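Working alongside a laundry arm: tips from the drying room

Fudell Laundry Notes
Last updated 10 June 2026

We run the small-items room at a laundry in Rutstead. Sheets and towels go through the big machines next door and always have. Our side is socks, gloves, cloths, bibs and all the other bits that used to be pegged up by hand. Since May last year two of the hanging stations have had a Drerkari arm on them. These are the notes we give to new starters, tidied up for anyone else who is getting an arm or thinking of it. Several of them will also help if you just want your socks to dry better at home.

What the arm does and what it leaves

The arm takes clips, hangs them on the rack and pegs items to them. It is slower than a person on any single sock. It doesn't stop for tea, though, and over a full shift it evens out. Our best day so far was 413 socks from one station, with one person looking after it and doing the gloves by hand on the next bench.

It leaves tights, anything with a drawstring, baby mitts and very thick walking socks. Those come back to us in a tub. Don't feed them in again hoping for a different result. Hang them yourself and carry on.

It also leaves judgement. If a sock has a hole in it the arm will hang it quite happily. Someone still has to look at every item, and the best time is before it goes in.

Sorting before you load

Most of the hand work has moved from the rack to the sorting table. Before the arm came, sorting was a quick job you did on the way to the real one. Now it decides how the rest of the shift goes.

Turn everything the right way out. An inside-out sock has loose threads at the toe and they catch in the jaws.

Straighten the cuff with a quick pull from both sides. A rolled cuff is the commonest cause of a dropped sock.

Lay items in the tray with all the cuffs facing one way. It doesn't matter which way so long as the whole tray agrees.

Keep light colours apart from strong ones. This is plain laundry sense, but people forget it when they are thinking about the machine. A wet red sock pressed against a pale one on a full rack can mark it.

Don't overfill the tray. If you can't see the bottom anywhere, take some out.

At home the same rules save time at the line. Sort into a bowl by cuff direction and you can peg up without looking.

Looking after clips

We use metal spring clips with a wire loop. Wooden pegs swell in a damp room and the plastic ones we tried went brittle by the second winter. Metal lasts, but it wants looking after.

Wipe clips once a week with a dry cloth. Twice a year, wash them in warm water with a drop of washing-up liquid and dry them straight away on a towel. Never leave them in a bowl overnight.

If the jaws leave a mark on knitted cuffs, fit soft tips. Check the tips when you wipe the clips. They work loose a bit at a time, and a clip with only one tip left will twist the sock.

Open and shut each clip with your thumb before it goes back in the tray. If it feels weak, put it in the scrap tin. Don't bend the wire back by hand. A bent loop will hang well enough for you, because you can see it and allow for it, but the arm will reach for the place where the loop should be.

A spot of light oil on the spring will cure a squeak. Dab it off with kitchen paper afterwards and clip a clean rag overnight before it touches anyone's washing.

Racks and hooks

Plastic racks are cheap and easy to clean. They do sag, and a sagging rack is trouble at a robot station. Hold a straight piece of wood along the bar every month or so. If you can slide a pound coin into the gap, change the bar.

Run a fingertip round the inside of each hook. Any rough patch can be smoothed with a nail file. Finish with a damp cloth to get rid of the dust.

Put the heavier items close to where the bar is held and the lighter ones at the far end. The arm follows whatever order you give it, so the order has to come from you.

Leave space for air. Socks that touch dry slowly and smell of it. When we hung by hand we used to cram the racks at the end of a shift so we could go home. The arm can't cram, and drying times have come down as a result. That was not something anyone planned for.

Keeping the station clear

Tape the floor. Tape shows where the trolley stops and where your feet should be. Replace it when the ends lift, and clean the floor with a splash of white vinegar in water first or the new piece won't stick.

Tie cables up and away from anything that drips. A strip of hook-and-loop tape is better than a cable tie, as you can undo it when you need to clean behind.

Don't put drinks on the laptop shelf. We lost a keyboard that way within the first month.

Wipe the fingers of the gripper at the start of each shift. Lint builds up and turns grey, and after that it comes off on white cotton. A barely damp cloth is enough. Press the stop button before you touch anything, every time, even for a quick wipe. Scratches on the outside of the fingers don't matter. A burr on the inner face does, so feel for one with a cotton bud. If the fluff snags, report it.

Tie back long hair and take off lanyards. Sleeves should be rolled or buttoned.

When it drops something

It will. Leave the item where it fell until the arm has finished its move and gone back to rest. Then press stop, pick up, check for dirt, and put the item back in the wash tub if it touched the floor. Wet cotton picks up everything.

Write down each drop on the sheet by the door: what it was, which hook, and whether the clip was old or new. It seems fussy. After 9 days of doing it we could see that nearly all our drops came from the same end of the same rack, and a new bar put it right. Before that we had been blaming the socks.

If it drops three in a row, stop and ring for help. The Mackay engineer would sooner take a call than find that someone has moved the rack a little to the left to see if that cures it. Moving the rack is the one thing that turns a small fault into a lost morning.

What changed for the people here

We are asked this more than anything else, so here is how it has gone.

Nobody in the room lost their job. There were 6 of us before and there are 6 now. One post that came free in the big machine room was not filled, and it would be wrong to leave that out.

Hands and shoulders are better. Pegging wet socks all day at head height is hard on the thumbs, and two people who used to wear wrist supports have put them away. Backs are no better, because trays are heavier than socks and we lift more of them. Keep the tray half full and raise the sorting table if you can. Ours went up on blocks and it helped.

The work is quieter and there is less talk. Four people at one long rack will chat. One person with a tray and an arm will not, unless somebody makes the effort. We now have the stations facing each other and take breaks together, and we'd say do this from the start.

Some people liked pegging. It is a job you can get good at, and it is odd to watch it done slowly by something else. We let people swap on and off the arm at the half shift. Those who never want it can stay with gloves and specials, and there has always been enough of that to go round.

Training took longer than promised. Allow 28 hours a person, spread over several weeks, and don't count the first day, when everyone just watches. Ask for the time in writing before the arm arrives.

Pay went up one step for anyone signed off on the station. Ask about that in writing too.

A short list for the door

Stop button first.
Cuffs one way.
Clips tested.
Bar straight.
Floor clear to the tape.
Drops on the sheet. 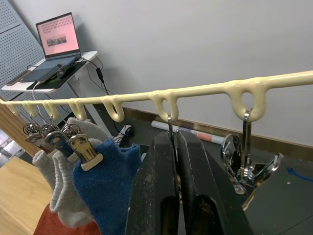
Setting out a rack is the last thing we teach, and it takes people longest to get the feel of. Start with the socks grouped at one end, so there is room to work further along. Look at how close together the hooks are on the left and how big the last one on the right is: the grey socks and the blue towelling one share the crowded part, and the clip on the large hook has space all round it, with its jaws open and nothing beside it to catch. Give the fingers that same sort of room at the middle hook. They are wide compared with the narrow clip they are holding, and anything hung close by is likely to be brushed. If you are doing this by hand at home, use the close hooks for thin socks and keep the roomy ones for whatever takes longest to dry. Soft tips are worth having on the clips you use for knitted or towelling cuffs, and spares should be kept in a dry tin near the rack.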